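4.2 Grasp-Conditioned Transport Planning

The transport planner receives three inputs from the perception module: a segmented object mask, an estimated object pose, and a support region for the placement. Objects with a regular outline are handled by the pose tracker used in Section 3. Baked goods are harder. Their shape differs from piece to piece, and the fingers hide part of the surface once the grasp is closed, so a pose estimated before contact can't be carried forward without correction.

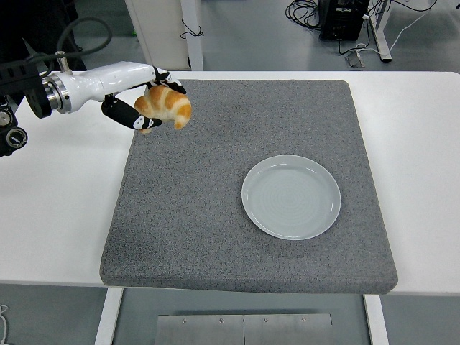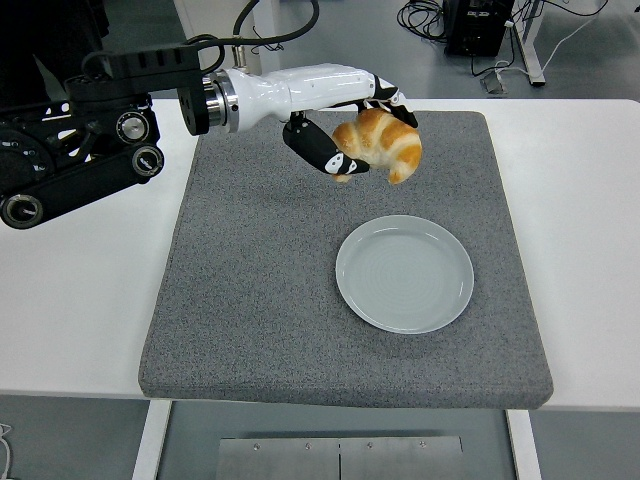 Figure 4. A croissant held over the mat, with an empty round plate as the placement target.

We therefore treat the in-hand pose as a separate variable. Let the object frame relative to the palm be T_po. At grasp closure, T_po is set from the last pose estimate before contact and the forward kinematics of the hand. It is then refined during transport by matching the visible part of the object mask against a coarse mesh built before the grasp. Pixels that fall on the fingers are removed using a rendered hand model. When the remaining mask is too small for a stable match, the planner keeps the previous value of T_po and increases its covariance.

The support region is found by fitting an ellipse to the plate rim. Only the inner part of the ellipse is passed to the planner, and the margin depends on the current covariance of T_po. A poorly known in-hand pose thus leads to a smaller set of allowed release points. If the set becomes empty, the arm holds its position and the perception module requests a new estimate from a second wrist angle.

Trajectories are generated by Drimen, our sampling-based planner, and tracked by a joint-space impedance controller. Drimen plans for the arm and hand as one collision body with the held object attached. The attached body is the coarse mesh, inflated along the directions in which T_po is least certain. Earlier versions used a sphere around the grasp point. The sphere was cheap to check but it blocked many low approach paths, and the planner then released the object from a greater height than the task required.

Finger force is not planned. Each finger runs a position loop with a torque limit, and the limit is fixed for an object class before the trial. For soft objects the limit has two values, a lower one for closure and a higher one for transport. Switching between them too early was the most common cause of surface damage in pilot runs. In the current version the switch is triggered by the finger joint velocities falling below a threshold for 20 consecutive control cycles.

Release is split into a descent phase and an opening phase. During descent the vertical stiffness of the arm is reduced, and contact is declared when the estimated external wrench at the wrist exceeds its running baseline. The fingers then open in a fixed order, with the lower finger last, which limits rolling of curved objects. The order is stored with the object class and was chosen by hand.

All modules exchange messages through Stomau, the logging and replay layer described in Section 3.4. Each message carries the time stamp of the sensor reading it was derived from, so a recorded trial can be replayed against a modified planner without the hardware. The replay set used for tuning contains 1,273 transport segments. Segments in which the operator stopped the arm were kept in the set and labeled by stop reason, following a scheme by Simone Miranda.

Two limitations affect the results in Section 5. The coarse mesh is assumed to be rigid, and bending of the object under its own weight appears to the estimator as an error in T_po. The ellipse fit also assumes a flat, circular plate. Bowls and oval dishes were left out of the evaluation.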